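3.2 How long people wait for a first hearing

We turn now to the part of the study that took us longest, and which we confess we enjoyed the most. The Nallness registry kindly let us read through 200 closed criminal files, and in 134 of them the accused had come to court at least once before any evidence was heard. Many of those early visits were over in a few minutes – a missing bundle, a lawyer held up in another courtroom, a witness who had not been told the date.

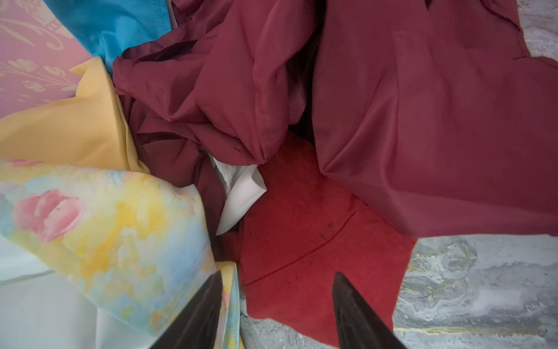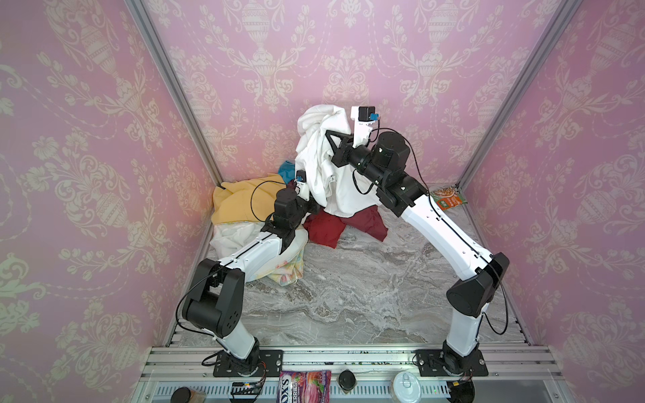
Figure 2. Heaped fabric, in close view and with the surrounding booth.

Salinas, the smaller of our two court towns, did rather better than we had expected. Its clerks ring each witness in the week before a hearing, and only 6 of its files showed a witness who had stayed away. We would be slow to put all of this down to the telephone, as the Salinas list is a good deal shorter and its magistrates seldom change. Still, the clerks themselves were quite sure of its worth, and we return to their accounts in the next section.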